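Does folding clothes into a long strip first really save any space?

Asked in Laundry & Closets, Wultimden Neighbors Help Board

Amber Jacobs

I keep getting told to fold everything lengthwise into a long strip before I do anything else with it. My sister does it, the woman at the Clemar store did it while I was standing at the register, and there's a handout going around our building that says you can fit 26 shirts in a drawer this way. I don't believe the 26. My drawers are the shallow kind that came with an Abou Jaoude dresser, and I get 12 in there on a good day, 18 if I lean on it.

What I run into every time is that the strip doesn't stay a strip. I get one end neat, and by the time I reach the other end it has twisted. Then I fold it up anyway and end up with a lump that's fatter on one side. I do this on the bed, on top of a cotton sheet, as I don't own a table big enough. I don't iron and I'm not going to start.

So is the strip worth doing, or is it something people repeat because it looks good in a store? And if it is worth doing, how do you keep the far end from bunching up? I have a pile of long sleeves and thin pants to get through before my July move, and I'd like to know before I do the whole pile twice.

3 replies

Dima Shboul
Marked helpful

I was as doubtful as you are and I still am about the drawer numbers. Whoever wrote 26 was folding thin T-shirts, or had a very deep drawer. But the strip itself is fine. It gives you one width for everything, and that's all it does. It won't make cloth thinner.

The twist at the end usually starts earlier than you notice. With long sleeves, it's often a sleeve that was laid across crooked and got trapped inside. With pants, it's the two legs not lying on top of each other at the hem. By the time the end looks bad, pulling on it won't fix much. You'll get a tight middle and the same knot.

What I do with the thin ones:

Lay it flat and smooth it from the middle out to both ends. Shirts face down, pants with one leg on top of the other.

Bring the sides in until you have your long strip. Sleeves go straight down along the body, even if that means bending them back at the elbow.

Check both ends before you go on. A bunched, twisted end like the one on this blue-violet piece needs to be opened up and laid flat again, and the soft creases along the rest of it can stay.

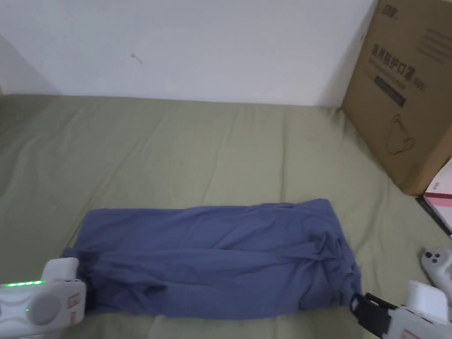 Fold it down to size.

Start from the hem and go toward the collar or waistband. Thirds work for me in a shallow drawer. If the packet stands up by itself on its edge, good. If it falls over, I lay it flat and forget about it, whatever the handout says.

About the bed: a wrinkled sheet underneath does make it harder. The cloth grabs, and you end up folding a ripple into the shirt. Pull the sheet tight first or put a big piece of cardboard down. I flattened a moving box for this and used it for months.

For your move I'd skip the drawer question completely. Fold to the width of the box you're packing. I did all of my long sleeves to drawer size once, then found they left a gap down one side of every carton, and the stacks slid over into it on the drive to Jumcombe.

northside_lint

Just roll them. Takes half the time. I have never folded a shirt in my life and I have never run out of drawer.

ottoman_jo

Rolling is fine for T-shirts and I'd question it for anything with buttons. I tried it for a whole winter and the plackets came out wavy, every one.

On the strip, I'll half disagree with Dima. I think the even width matters less than people say. My drawer is a mess of different widths and it closes. What helped me was getting rid of stuff. I went through some 100 pieces of clothing and the folding problem mostly went away by itself. That probably isn't the answer you want in the middle of packing.

Do check the ends though, she's right about that. One fat end and the whole stack leans.

Amber Jacobs

Thanks. Tried the cardboard last night and the pants came out much flatter. The long sleeves still fight me at the cuffs. Got to 18 in the drawer without leaning on it, so I'm still waiting for somebody to show me 26.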